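How to Clean Office Chair Casters

A chair that used to glide and now has to be dragged is usually suffering from hair. Yours, the cat's, possibly the previous tenant's. Set aside 50 minutes and wear something you don't like.

What you need: small scissors, tweezers, an old toothbrush, dish soap, a towel.

1. Clear a patch of floor and lay out the towel. Turn the chair upside down on it. If the chair has a gas lift, hold the seat and the base together as you flip it – the two halves sometimes part company at knee height. 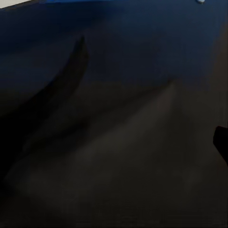 2. Grip one caster and pull straight out. Most are only a push fit. Stubborn ones give in to a flat screwdriver wedged under the collar, or to swearing. If the stem is threaded, unscrew it instead.

3. Snip the hair wound around the axle and pull it free with tweezers. You will find more than you think one household can produce.

4. Scrub the wheels with soapy water, rinse, and leave them until fully dry. Overnight on a Thursday works well if you take Fridays lightly.

5. Push each caster back in until it clicks, then turn the chair upright and roll it a few feet in every direction.

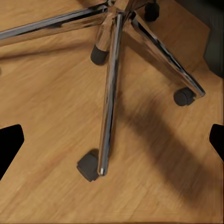 Chrome five-star base on a wood floor.

If a wheel still sticks, replace the set. Check the stem diameter first, as I did not, and now own a drawer of casters that fit nothing. Soft rubber treads are kinder to wood than hard plastic.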